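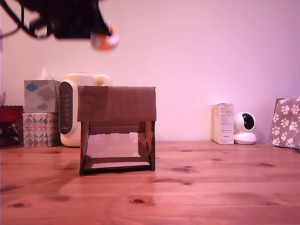
Will anybody lose hours when the second cell starts in the packing hall?
The contract hours stay the same for all staff until the end of April, and after that any change must come first to this meeting.

The question was asked in writing before the meeting, and it was agreed to put it with its answer at the top of the minutes.

Gonmont, Bernitz site
Minutes of the staff and management meeting on automation
Oct 13, 2018

Present: four representatives of the packing hall, two of the returns desk, the shift leads of early and late shift, the site manager, one technician from Rallis.
Excused: the representative of the night cleaning team.

1. Minutes of the last meeting
Accepted with one correction. In point 4 it was written that the returns desk "has agreed" to the new shift plan. The returns desk has only received the plan. The sentence is changed.

2. Report on the first cell
The site manager reported that the first cell now runs on both shifts. The target is 3000 parcels in a week. In the last full week it was 3127, counted by the system and not by hand. The late shift remarked that this number includes the parcels which were taken out by a person and put in again after a fault. The technician confirmed that the system counts them two times. He will ask if this can be changed. Until then the number shall not be shown on the board in the hall.

The early shift said the lifting is clearly less than before, and that this is welcome. On the other hand, the person who stands at the cell has nobody to talk to for the most part of the shift. Two colleagues have asked to be moved back to the manual line for this reason. The site manager did not know about it and would like to speak with them, if they wish.

3. Work at the cell: rotation
At present one person can stay at the cell for the whole shift. The representatives proposed a change every two hours. The shift leads found this too short, as the handover takes time and the log must be signed. After some discussion a trial was agreed: change at each break, for five weeks, on both shifts. The late shift begins one week later because of holidays.

It was asked who is responsible when a fault happens during the handover. Answer: the person whose name is last in the log. The representatives do not agree with this and want the point again on the next agenda.

4. Training
Up to 24 places are open for the basic course, which is given by Rallis in our own canteen. The course is in working time and is paid as working time – also for part-time staff, who must come on a day when they are normally free. The list hangs by the lockers. Who has worked longest at the manual line can sign first, the others from the following week.

The returns desk asked if the course material can be given in larger print and in simpler language. Many words in the present booklet are only understood by technicians ("end stop", "teach mode"). The technician takes the booklet back and will bring a new version. One representative offered to read it before it is printed.

5. Job titles and pay
The new title "cell attendant" appears on the shift plan but not in any contract. The representatives want to know if it is a higher pay group. The site manager has no answer from Fondstead, where the personnel office is. The representatives noted that the same answer was given last time. Decision: the question goes in writing to Fondstead, with a copy to all who are present today.

6. Noise and warning signals
The warning tone of the cell is the same as the tone of the forklift gate. On the early shift people have stepped aside for no reason, and one time somebody did not step aside for the forklift. All agreed that this is urgent. The technician can set another tone without ordering parts. It will be done before the next early shift, and the shift lead tells the people at the start of work.

7. Other points
The coffee machine by the old line stays where it is.
The chairs at the cell are too low for the screen. Two high chairs are to be ordered.
The returns desk asks to be visited before any measuring is done there.

Next meeting: same room, after the rotation trial has ended on both shifts. Points for the agenda can be put in the box by the lockers.

Recent items
Minutes: shift plan for the returns desk
Notice: new locker keys, Bernitz site
Sign-up list: basic course, packing hall
Safety walk: forklift gate and loading area
Canteen prices from April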